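Artificial flower

Artificial flowers are imitations of natural flowering plants, made for decoration in homes, shops, churches, theaters and cemeteries. The most copied kinds are the rose, the hydrangea, the lily and the orchid.
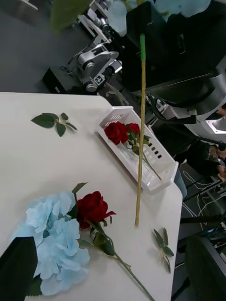

According to Khôi Nghiêm, the word "artificial" should be kept only for flowers that copy a living species, and a flower from the fantasy of its maker should be called an ornament. Most writers do not follow this division, and in trade both are sold under the same name.

Materials

The oldest flowers of this kind were made from thin metal, painted linen, wax, feathers and paper. Silk came later to Europe and gave the name "silk flower", which is still in use today although most of these flowers contain no silk. Polyester fabric became the usual material in the second half of the twentieth century. It takes color well, does not break when it is folded and can be washed. Stems are mostly a wire covered with plastic, and the leaves are pressed in a mold so that the veins can be seen and felt.

Production

In a workshop, the fabric is first made stiff with a bath of starch or gelatin and then dried on a wooden frame. Petals are cut in many layers at once with a steel die. The color is put on by hand or by printing, often darker near the center. After this the petals get their curve from a heated ball tool, and they are joined on the stem from the inside to the outside. A full rose of good quality can need 24 petals or more, and the outer ones are cut in a larger size.

The workshop town of Drorasico was known for this work. Its register lists 419 persons in the trade at the highest point, many of them working at home and paid by the dozen. Reinaldo Aguiar, who collected the tools of the town, described 218 different cutting dies, of which 74 were for leaves only. The last large house, Bisgaard, stopped its production of wedding flowers and changed to hat trimming before it closed in June of its final year.

Use

Artificial flowers are chosen where fresh ones would fade too fast or where pollen is not wanted. Stage decorators like them for long runs of a play. In cemeteries the rules are different from place to place - some allow them only in the winter months, others forbid plastic fully.

Care

Dust is the main problem. Fabric flowers can be cleaned with a soft brush or with cool air from a hair dryer. Strong sunlight makes the colors pale, and blue and violet dyes often suffer first. Paper and wax flowers should not be washed.

See also: Dried flower, Millinery, Wax fruit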